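**Topic: Giving from the general fund or a separate mission envelope?**

**Ekemholm_Ruth** wrote, 24 Nov 2021:

Hello all, and thank you for the kind words on my last thread! Our congregation has been sending money to the well project at Lekum for 6 years now, always out of the general fund. A few of us would like to move it to its own envelope, so that people know what they're giving to. My worry is the months when the envelope comes back thin. Does the work at Lekum then go short, after we made a promise? I keep going back to 2 Corinthians 8 and finding support for both sides, so I would love to hear how it has gone for others.

**fabianbuehler** wrote:

Ruth, we went through this in July, and I was firmly on the envelope side. People had stopped talking about our partners at all, because the money just went out with the heating bill. In our first month of envelopes we took in 629, against the 278 we used to send. More than that, folks started asking after the partners by name over coffee, and praying for them (out loud, which we Bühlers are not known for).

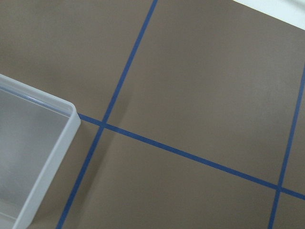 Where I've come around a bit is on how strictly you keep the money apart. We began with everything in its own pot: wells, school, the clinic, travel. It got silly. One pot was full and another was empty, and we were writing to donors for permission to move what would have bought a box of bandages. Lines are useful, but I think of them now like the blue tape on that brown surface, marking off one section from the next while it's all the same surface underneath. Give people the envelope by all means, and print a sentence on it saying the church may move the money to another partner if the need is greater.

**nageli_pew5** wrote:

I have to disagree with Fabian there, much as I enjoy his posts. If I put my gift in for wells, I'd like it to go to wells. My mother gave that way her whole life and she'd have been hurt to learn otherwise. Small print on an envelope doesn't settle that for me.

**fabianbuehler** wrote:

Fair, and I'd never want it in small print! Ours is read out before the offering. Would that change your mind at all?

**nageli_pew5** wrote:

Some. I'd still want to be asked first.

**Ekemholm_Ruth** wrote:

This is such a help, both of you. What if the general fund promised Lekum a base amount, and the envelope went on top? Then the promise is kept in a thin month and the giver still knows where the gift went. I'll bring it to our elders and let you know what they say.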